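# Keeping old office computers in use: notes for my talk

Speak slowly. Total time 22 minutes, questions after. Water on the left side.

## Opening

- Thank Otis Esposito for the invitation and for the corrections to my slides.
- Say who I am: I look after the computers of the Trastgate library network. Before this I was a school teacher, so I am used to people who do not listen after lunch. (Wait for the laugh. If there is no laugh, continue.)
- First question to the room: who has a computer at work that is older than six years? Let them raise hands.

## What we had

We had 87 desktop computers in the reading rooms and offices. The plan from before my time was to replace all of them in the same summer. I asked for one more year, and I got it, with the condition that I write down every repair and every hour.

The notebook is the base of this talk. I did not plan to become a person who keeps a notebook. Mitsuko Chiba gave me the first one and told me to write in it the same day, never the next day. She was right. When I waited until the next day, I wrote things like "fixed noise" and later I did not understand which noise.
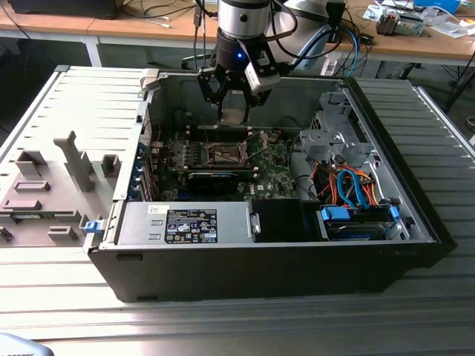 ## What the notebook says

- Most complaints were "it is slow." In most of these cases the disk was the problem, and a new disk was enough.
- The second group was heat and dust. The reading room near the street door was the worst. I moved those computers from the floor to a shelf, and the complaints from that room became few.
- The third group was not hardware. People had too many programs that started in the morning by themselves. Xinyi Ye made a short list of what may start and what may not. Show the list, but do not read it aloud.

Pause here. Ask if the people at the back can see the list.

## Money

We spent 935 dollars on parts in the first half of the year, until the end of June. I repeat this number two times, because last time one person wrote it down with an extra zero.

Working hours are a different matter. I will be open about it: the first month was heavy. Hinata Miyazaki and I stayed late on many evenings. If your office has only one technician, please do not promise the same result to your manager.

## Spare parts

Explain the cupboard system:

1. Every part gets a paper label with the date and the computer it came from.
2. A part without a label goes to recycling. No discussion.
3. Memory and processors are kept in antistatic boxes, never in a drawer with screws.
4. Check the socket under a good lamp before you put a processor in it. Bent pins are easy to miss. 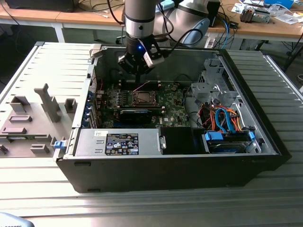 *Open desktop computer with the processor socket empty and the graphics card in its slot.*

## What did not work

Tell this part without hurry. People like it, and it is useful for them.

I tried to make all computers the same inside, by exchanging parts between them. It took too much time and the users noticed no difference. I stopped after two weeks. Ville Turunen had warned me already at the start, so I must mention him here. He will be sitting in the second row.

## End

- Leave the address for the label template on the screen.
- If somebody asks about laptops: we have few, I have no good data, talk to me in the break.
- If somebody asks about warranty: all our desktops were already out of it.
- Give the microphone back to Otis.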